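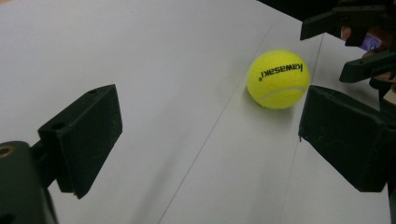 Back on the court after nine years

I started playing tennis again in August. I played through high school and a little after, then moved to Nundholm for work and let it go. My old racket was in the hall closet behind the vacuum. The strings had gone dead and the grip came off in my hand in black flakes, so the first thing I did was take it to Brito, the sports shop across from the post office. Restringing took two days. I asked for something soft because my elbow has never been great.

The city courts are behind the middle school. You can book online, but the site logs you out if you take too long picking a time, so I call. Mornings before seven are almost always open. After five you will wait.

My hitting partner is Graça Salgado from the office downstairs. She is better than I am and doesn't mind. For the first few weeks we skipped scoring and just rallied crosscourt, forehand to forehand and then backhand to backhand, until one of us needed water. My forehand came back fast. The backhand is still late. I used to hit it with one hand and have switched to two, and my left hand hasn't learned its job yet.

The serve is the real problem. The toss drifts behind my head, I arch to reach it, and the next day my lower back lets me know. Kittipong Thaweesak, who runs the Friday clinic, had me stand at the baseline and toss without swinging, letting the ball drop to the ground each time. It should land a little in front of my left foot. On a good day it does that maybe half the time. He also told me to stop gripping so hard, and I forget that by the second game.

Shoes made more difference than I expected. I had been wearing my running shoes and rolled an ankle going wide for a ball. Court shoes are heavier and flatter and feel clumsy on the walk over, but they stay put when you stop short.

We finally played a full match last week. I lost the first set 6-2 and the second 6-4, with seven double faults. I did hold serve three games in a row in the second set.

The courts close for resurfacing next month, so we'll be driving over to Kustdale until they reopen. They have lights there, and parking is free after six.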